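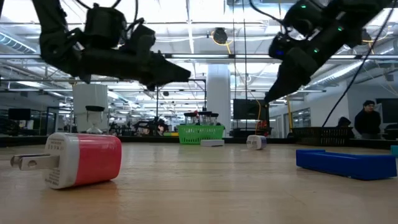 Notes by course staff, Home Energy Basics -- updated July

Courses > Home Energy Basics > Unit 4 > Standby loads

Search this site Go

UNIT 4: STANDBY LOADS AND SMALL POWER SUPPLIES

Read before lab. Bring your meter sheet, the long one, and a pencil. Room is Ngata 2 again, projector one.

Last time: big loads. Heating, water, dryer, fridge. Those are still where most of the money goes, don't lose sight of that. Today is the small stuff that never shuts off.

Terms

Standby load -- power a thing draws when it's plugged in and not doing its main job. TV waiting for the remote. Microwave clock. Printer asleep.

No-load draw -- same idea but for a power supply with nothing connected to it. A USB charger in the wall with no phone on it.

Base load -- everything the house draws at its quietest. Includes standby but also fridge, router, anything meant to run all the time. People mix these two up on the quiz every term. Base load is the bigger number.

Watts vs. watt-hours, quick again. Watts = how fast. Watt-hours = how much, over time. A kilowatt-hour is 1,000 watt-hours. One watt left on all year is 8,760 watt-hours, so 8.76 kWh. Memorize that one, you'll use it constantly.

Why a charger draws anything at all

Wall gives you AC. Phone wants low voltage DC. Old way: a transformer, a heavy lump of iron and copper. The primary winding is across the line whenever it's plugged in, so there is always some current, and it makes heat. Pick up an old one that's been plugged in all day and it feels warm with nothing attached. That heat is your no-load draw.

New way: switching supply. Rectify first, chop it up very fast, tiny transformer, smooth it out. Much lighter. The control chip needs a trickle to stay awake and check the output. With nothing attached it slows way down or skips pulses. A decent modern one is a small fraction of a watt at no load. Our plug meters often just show 0.0 for it. That does not mean zero!! It means below what the meter can see. Write "below meter" on the sheet, not 0.

Work it through. Say 0.1 W, plugged in all year: 0.1 x 8.76 = 0.876 kWh. Less than one kWh. Pennies. So the advice you hear about unplugging your phone charger to save the planet -- true in direction, tiny in size. Unplug it if you like.

What does draw real standby power

- cable and satellite boxes, esp. older ones with a recorder. Barely drop at all when "off"
- game consoles in instant-on mode
- desktop computers asleep with speakers and monitor still on the strip
- audio receivers
- garage door openers, always listening
- anything with an old heavy adapter
- heated things: towel rails, bidet seats, coffee makers with a keep-warm plate. Not standby strictly, but they end up on the same list

The Stakmont house

Using this one all through the unit so keep the numbers somewhere. Two-bedroom, gas heat, gas water. Electric use over the year was 2,437 kWh. Year before that, some 3,000, but there was a second fridge then so don't compare directly.

Sixteen plug-in devices were metered (16 rows on the sheet, you have the copy). Each one read with the thing switched off or asleep, left for a full day where the reading jumped around. Total standby over the year came out to 224 kWh.

Share: 224 / 2,437 = 0.092, call it 9 percent.

Average power: 224,000 watt-hours / 8,760 hours = 25.6 W. So a light bulb's worth, old style, always on.

Cost at 16 cents per kWh: $35.84 for the year. Use your own rate for the homework, off your own bill. Delivery charges count if they're per kWh. Flat monthly fee does not count, you'd pay it anyway.

Now look at how it splits. The set-top box and the receiver are more than half. Bottom seven rows together are hardly worth the paper. Standby lists nearly always look like this, few big ones and a long tail. Sort before you do anything.

Measuring it, for lab

1. Plug meter into the wall, device into meter. Not the other way with a strip in between unless you mean to measure the whole strip.
2. Wait. Many devices take several minutes to go all the way to sleep. TVs can take longer if they're fetching an update.
3. Read watts. If it wobbles, switch to the kWh screen, note the start time and come back tomorrow.
4. Very small loads: put several identical ones on one strip and divide. Check the strip alone first, the little lit switch uses something too.
5. Write model number and what state it was in. "Off" is not enough. Off by remote? By the button? Asleep?

The gray Etico meters reset if you unplug them, so copy down the number BEFORE you pull it. The white ones keep it. Lost half a lab to this last term.

Power factor: small supplies often have a bad one, and some cheap meters get confused and show volt-amps, which is higher. Make sure the screen says W. If it says VA, press the button again. You pay for W at home.

Safety, short version

Don't open adapters. There's a capacitor inside on the high voltage side that can hold charge after you unplug. Cracked case, loose or bent prongs, brown marks, a buzz or a hot smell -- stop using it, tell whoever's running the bench. Hold the body when you pull it, don't yank the cord. No strips plugged into strips. Heaters straight to the wall, never through our meters over the rating printed on the back.

Chargers in use

Different question from no-load, but it always comes up. Efficiency = what goes out / what comes in. If it takes 12 W from the wall and delivers 10 W, that's 83 percent, other 2 W is heat. Efficiency drops off at very light loads, so the last bit of a phone charge is the worst bit. Still small. A phone charged daily is a few kWh a year, total. Compare to one dryer load at 2 to 3 kWh.

Wireless pads lose more, coil to coil, and more again if the phone is off center. Add it as an extra row if you have one.

Homework

Pick at least five things at home. Predict watts first, in pen, then measure. Table with prediction, reading, state, yearly kWh, yearly cost. Then one paragraph: which would you switch off, which would you leave alone and why. Marks are for the reasoning so a wrong prediction costs you nothing.

Can't borrow a meter? Use the Zoston data set in the unit folder, same questions. Say wich one you used.

Next unit: lighting. Read the first half only, the dimmer section is being redone.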